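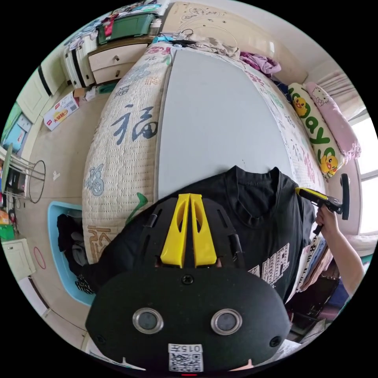
Folding by hand, at both ends
How a student team at Berwood is teaching a two-armed machine to deal with laundry

The Druvix project began with a rule change. In July the organisers of the Gulyás Cup, a student contest for household robots, replaced the tidy-the-table round with one on clothes. Teams now have to bring a machine that can take a garment lying on a bed, fold it and put it down inside a marked area. The garment is chosen by the judges on the day. So is the bedding.

The robotics club at Berwood had entered the table round twice and had a working arm for it. Very little of that work carried over. A cup has one shape and the software can be told what it is. A T-shirt has a different shape each time it is dropped, and the part that matters most, the edge, may be underneath.

The club's answer was to leave the robot switched off for most of the term and collect examples by hand. Members hold a pair of grippers, one in each hand, and fold clothes with them. The grippers carry their own lenses and record what they see as they move, along with the opening of the fingers. The recordings are then used to train a controller, which the team calls Skellotia, and the controller drives two arms fitted with the same type of finger.

The method is not new and the team does not claim it is. What interested the club was the cost. A session needs two grippers, a laptop, cables, a charged battery and something to fold. It does not need the lab, which is shared with four other courses and is closed in the evenings. Sessions take place in bedrooms, in halls and in family homes.

Moving out of the lab also solved a problem that had shown up in the first trials. The earliest recordings were all made on a plain table with plain shirts. Skellotia learned them well and then failed on a striped duvet, where it took hold of the cover and lifted that as well. The controller had learned that anything with an edge against a plain background was a shirt.

The present rules for a session are printed on one side of a sheet of paper. The bed stays as it is found, patterned cover included. Pillows and blankets are left where they are unless they cover the working area. The garment is laid flat for the first set of folds, dropped from waist height for the second, and turned inside out for the third. Dark clothes and light clothes are recorded in equal number. Printed shirts are welcome, as the print gives the controller a way of telling front from back.

Each fold is made with five moves. The left gripper takes the shoulder and the right takes the hem on the same side. The side is brought in past the collar and laid down. The grippers cross to the other side and do the same. Both then take the hem and bring it up to the collar. The last move is a short press with the fingers closed, which flattens the fold before release. Members are asked to make the moves at a steady pace and to keep the lenses pointed at the cloth between grips. Looking away is the most common fault in the recordings, and it happens when the person holding the grippers turns to talk.

The second most common fault is helping. It is hard to watch a sleeve fall the wrong way and leave it alone, and new members tend to put down a gripper and straighten the cloth with their fingers. Any recording in which this happens is thrown out, as the arms have no spare hand. A sleeve that falls badly must be picked up again with the grippers. These repairs have become some of the most useful material the club holds, and there is now a separate folder for them.

By the end of term the team had 2,434 folds on file. The target for the first training run was 400, which was reached early and found to be too few. At that stage Skellotia could complete the first side fold on most shirts but often took hold of a single layer at the hem and pulled the shirt open. More recordings of the hem grip alone, made over a fortnight, reduced the fault to a level the team can live with.

Wear on the hardware has been modest. The fingertips polish with use and begin to slip on smooth fabric, so they are roughened with fine paper and replaced when that stops working. Screws in the finger mounts loosen and are checked before each session. Cables remain the main nuisance. They catch on bed corners and drawer handles, and a sharp tug in the middle of a fold spoils the recording. The team has tried clips on the sleeve and a loop over the shoulder, and has settled on the loop.

Weight is the other complaint. A gripper feels light when first picked up and a good deal less so after half an hour at arm's length over a low bed. Sessions are now limited to 30 minutes per person, with a change of hands where two members are present. The record sheet has a column for the height of the bed, added after it was noticed that folds made by kneeling members looked different from those made standing, with the lenses lower and the far side of the shirt partly hidden.

The arms themselves have had less attention, and it shows. They are mounted on a trolley that can be pushed up to the side of a bed, and their reach is just enough for an adult medium. On anything larger the far sleeve is out of range. The rules allow the trolley to move during a run, but Skellotia has no training in when to ask for this, and at present a large shirt ends with one neat side and one sleeve hanging free. A longer forearm link is being cut in the college workshop. It will change the balance of the arm, and the speed limits will have to be set again.

Judging in the clothes round is simple. The finished item is measured against a square of card, marks are lost for corners outside it, and a run is stopped if the machine lifts the bedding. Each team has 2 attempts. Trousers are permitted but carry no extra marks, and the club does not plan to attempt them. Socks were dropped from the draft rules after several teams wrote in.

Work over the winter will go on towels, which are easy to fold but hard to find the corners of, and on long sleeves, where the order of moves is still argued over. One group wants the sleeves folded in first, across the chest. The other prefers to bring each sleeve in with its side, in one sweep, which saves time but needs the wrist to turn further than the left arm can manage without a pause. Both versions are being recorded and filed separately until the new link is fitted.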